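4.2 Dimming behavior of cyclorama fixtures at low output

The measurements in Section 4.1 were taken at full output, where all four fixtures performed close to their data sheets. Theater lighting spends much of its time well below that level. A slow dawn on a cyclorama may start from black and stay under a tenth of full output for several minutes, and any unevenness in the dimming is easy to see on a large pale cloth. We therefore repeated the test at the bottom of the range.

Four fixtures were used: the Sisent wash, the Skito batten, and the older and newer versions of the Brabec cyc unit. Each was hung 3 m from a plain white cloth and aimed at the same mark. The room was blacked out and the fixtures were left on for 130 minutes before the first reading so that their internal temperature could settle. All four were set to their factory dimming curve and to 16-bit control where the fixture offered it. The older Brabec accepts 8-bit control only, and it was tested that way.

Each fixture was driven from zero upward in small steps by a Stekari desk running a prepared cue list. At each step we waited for the output to hold steady and then logged the illuminance at the center of the cloth. White was tested first, then red, green, blue and amber separately, with the remaining channels off. The full set came to 2665 readings. Of these, 13 were dropped because the meter had changed range during the reading. The affected steps were not repeated, and they are left blank in the tables.

We looked at three things: the control level at which light first appeared, the size of the largest jump between neighboring steps, and the shift in color as the fixture came up from black.

The Sisent gave the lowest starting point in white. Its red and green channels came on together, and the blue channel followed slightly later, so the first few steps had a warm tint. The Skito started higher but all of its channels appeared within one step of each other. In practice this makes it the easier fixture to fade from black in a mixed color, even though it cannot go as dim. The newer Brabec fell between the two.

The older Brabec showed visible stepping over the whole lower part of its range. This was expected with 8-bit control. Turning on the smoothing option in its menu removed most of the stepping during a slow fade, but it also added a delay, and the fixture then lagged behind the others when a cue was stopped partway. Where the two Brabec versions share one cloth, we would leave smoothing on for both and accept the lag. 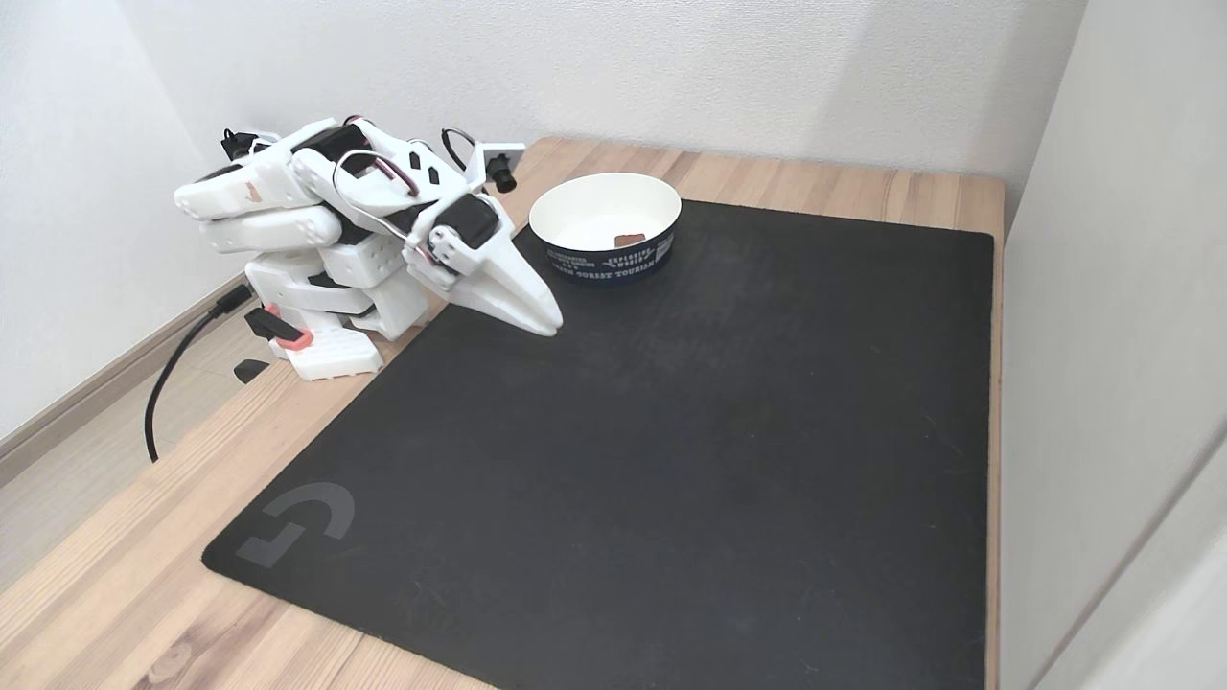
Figure 6. Desk arm.

Color shift was largest in amber mixes. On the Sisent, a mix set by eye at half output turned noticeably pink when the master was pulled down to a low level, and the same effect was present to a lesser degree on the newer Brabec. The cause is that the channels do not follow the same curve near zero. A fixture can be corrected for this with a separate low-level preset for each color, but that takes time at the desk and has to be done again if the dimming curve is changed.

Fading down gave nearly the same results as fading up for three of the fixtures. The Skito was the exception. It held a faint glow for one step longer on the way down than on the way up, in every channel. The difference is too small to matter under stage light, but it could be seen on the cloth in full blackout and may be a problem where a scene ends on a slow fade to black.

Two limits of this test should be noted. Only one sample of each fixture was available, so we cannot say how much two units of the same model would differ. The readings were also taken at a single point, and they say nothing about how evenly the light is spread over the cloth at low output. Spread at full output is covered in Section 4.1, and flicker on camera is treated separately in Section 4.3.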